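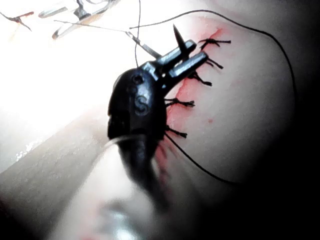

The Skostik closing on the practice pad at Pluldale.

1. Knots

The fault log said the right arm had stopped itself at 3,274 seconds. Angharad Price read the line twice and scrolled up. Before it there were only the ordinary entries, grip and release, grip and release.

"It let go of the needle," Beddoe said from the door. "I was watching. It let go and then it told us it hadn't."

"The log says it was holding."

"I know what the log says."

She ran the test again with a fresh needle. Beddoe pulled a stool over and sat with his coat on. The arms came in from both sides and the needle swung down over the cut, and for a while there was only the fan in the rack.
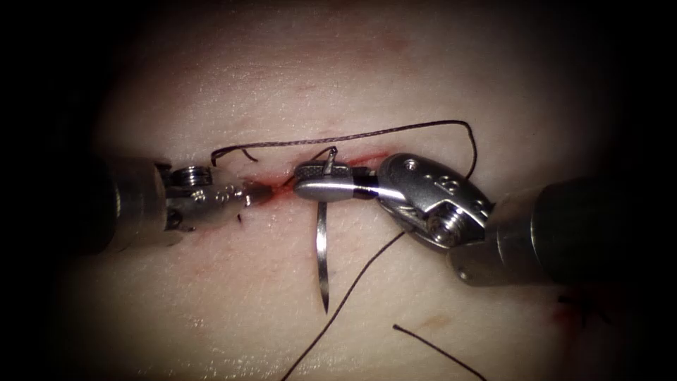 2. The call

Jeralau had built the grip sensor. Their engineer picked up after 15 minutes of hold music and asked what force she was reading.

"Five newtons," Angharad said. "It reads five with the jaws shut on a needle. It reads five with the jaws shut on nothing."

He was quiet – she could hear him typing.

"How many of these are out?" he asked.

"You shipped 200. You tell me."

Beddoe had already pressed the red button. The arms hung where they were. She typed December 22, 2023 at the top of the stop notice and left the line for the cause blank, then went back and wrote: sensor reports a grip it does not have. She sent it before the engineer had finished asking her to wait.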